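Rules we keep for the laundry task

I have been asked a few times to write down the house rules we use when a robot is unloading a washing machine. They started as a sheet of paper taped to a cupboard, and most of them are dull. I have tidied the wording and left out two that only make sense in our building.

The set-up is simple: a front loader, a basket on the floor before it, and two arms with plain two-finger grippers. The job is to move the washing from drum to basket. 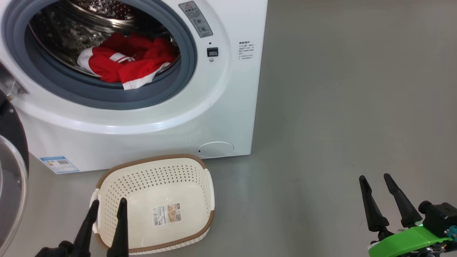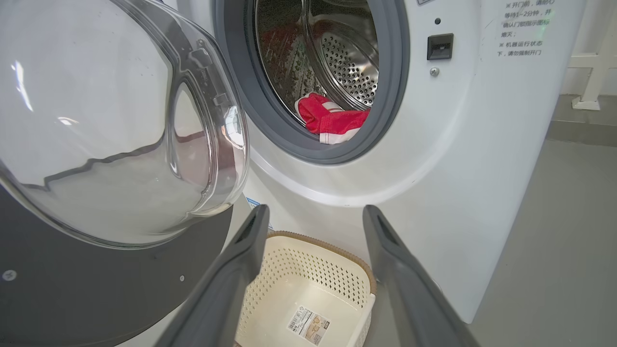 Han-gyeol Ko read a draft of this and objected straight away that the first rule should be about the door, with everything to do with the grippers further down. A washing machine comes with its own safety rules, Han-gyeol wrote, and people who work with robots forget to read them, as if they only applied to someone doing their own laundry.

I agree, so the order has changed.

The door. Read what the maker has printed on the machine and treat it as part of your procedure. On ours the label says to wait one to two minutes before opening, to check that the door lock light has gone out, and not to force the door while the machine is running. We take the longer figure. A person checks the light, and the robot is not allowed near the door until that person has said "clear" out loud. If your machine is labelled in a language that some of your team can't read, put a translation up next to it. We went far too long without one.

Door position. Open means fully open, back as far as the hinge goes. A half-open door drifts, and the left arm has to pass close to it. We had a Friday session at Plavero where the door had swung in a little between runs and the arm leaned on the glass for longer than I would like. Nothing broke. The check has been on the sheet ever since.

The gasket. The rubber ring is the part of the machine most likely to be damaged and the one people think about least. Our rule is that no closed gripper is dragged over it. Fingers go in above the lip, and they come out the same way with the cloth held clear if possible. If a garment is hanging over the rubber, the arm may pull it, but slowly. We look at the rubber at the end of each day and write down any new mark, even a small one.

The drum. Drums turn when you push on them. That surprises people who have only practised with boxes and shelves. The arm must be set to give way when it meets resistance, and nobody is to fix a stuck grasp by turning up the force. Drum walls are full of small holes as well, so check your fingertips for anything thin or sharp enough to catch.

The basket. It sits on the floor in front of the machine, and it goes back to the same place at the start of every run. We used to mark the spot with tape but the tape peeled, and now we measure from the machine. A light basket will slide if a finger catches the rim, and I would sooner stop the run than have someone reach in and hold it still. That last part is a firm rule. No hands in the working area while the arms have power, for any reason, including a sock on the floor.

Stopping. One person holds the stop button and does nothing else. They don't take notes or answer the phone. We swap every 29 minutes, an odd number that came from the length of a session when we first wrote the rule, and it has stuck. I have seen the Tateseo checklist, which lets the operator hold the button as well. I don't think that is good practice. The operator is looking at the cloth.

Counting. Count the items going into the machine and count them coming out. A normal load for us is 11 pieces. A run is only logged as finished when both numbers match and a person has looked up into the top of the drum, where things stick to the metal and are easy to miss from the front. Dark fabric is the worst for this.

Logging. Write down the failures in the same detail as the good runs. We keep ours for 14 months. There are now 700 entries, and the ones I go back to are nearly all failures – a dropped sleeve, a garment caught on the rim, a run where the cloth came out fine and then missed the basket.

Han-gyeol's other point was that the sheet says nothing about detergent. Fair. We run rinse-only loads and I had stopped thinking about it. If you use soap, wipe the fingers between runs, and I would add a grip check too. I'll put that in the next version, along with whatever the Sustby people send me about dryers, which I have not tried.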